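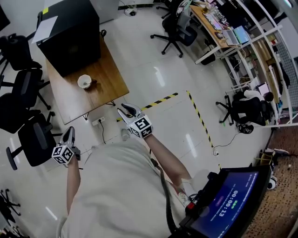
Footsteps overhead were worse than any radio, one resident wrote to the housing office in Sketley, and no amount of politeness between neighbors had made the ceiling any quieter. The letter asked whether the building had been put together badly or whether people had simply become harder to please.

Chapter 2
Sound in Shared Buildings

The resident's question is a fair one, and building managers hear it in many forms. It can seldom be answered by inspecting one apartment. Sound passes through floors, walls, pipes, door gaps, and air ducts, and the route it takes is often different from the one the listener imagines. A person who hears a conversation through a bedroom wall may in fact be hearing it through an electrical outlet on either side of that wall. A thud that seems to come from directly above may begin two rooms away.

In Chapter 1 we considered heat and how it moves through the outer shell of a building. Sound follows some of the same paths, and students will notice that several of the repairs described earlier, such as sealing gaps around window frames, also reduce noise from outdoors. The likeness should not be carried too far. A thick layer of light insulation may keep a room warm and yet do little to stop the low notes of a neighbor's music, for which weight matters more than thickness.

Two kinds of sound

Managers and builders divide unwanted sound into two groups. Airborne sound starts in the air: voices, television, a barking dog. It strikes a wall or floor and sets that surface moving slightly, and the surface in turn moves the air on its far side. Impact sound starts with a blow to the structure itself, as when a heel meets a floor, a chair is dragged, or a cupboard door is slammed. It enters the building directly and can travel a long way before it is heard.

Floor coverings have a marked effect on impact sound. Carpet with a thick pad softens the blow before it reaches the structure. Ceramic tile set straight onto concrete softens it hardly at all. Tile is easy to clean, wears well, and is often preferred in kitchens, halls, and entrances, so a manager is rarely in a position to rule it out. The usual compromise is a resilient layer laid beneath the tile when the floor is first installed. Adding such a layer afterward means lifting the floor.

The Umska Court survey

Much of the material in this chapter draws on a survey carried out at Umska Court, a group of residential blocks managed by the Serrano Housing Trust. Over 15 years the trust kept a record of every noise complaint it received, 3164 in all, together with the room in which the noise was heard and the action taken. The blocks were built to 2 different plans. In the older plan, living rooms stand above bedrooms; in the later one, like rooms are stacked over like.

The record has its limits. It shows complaints, and a complaint depends on the patience of the listener as well as on the loudness of the sound. Some households wrote often and others never wrote. The number of letters rose each November, when windows were closed and street noise no longer covered the sounds inside. Readers should keep these points in mind when they reach the tables in Section 2.4.

A smaller study at Drikus House, where 300 households answered a printed questionnaire, is used for comparison in the second half of the chapter.

What this chapter covers

Section 2.1 explains how loudness is measured and why the decibel scale can mislead a reader who treats it like a ruler. Section 2.2 deals with walls and doors, and Section 2.3 with floors and ceilings. Section 2.4 presents the Umska Court record. Section 2.5 is concerned with house rules, quiet hours, and the handling of written complaints.

Terms to know: airborne sound, impact sound, flanking path, resilient layer, decibel, background level.

Before reading further, sit for several minutes in a room of your own building and write down each sound you hear, along with the path by which you believe it reached you. Keep the list. It will be needed for the exercise that follows Section 2.3.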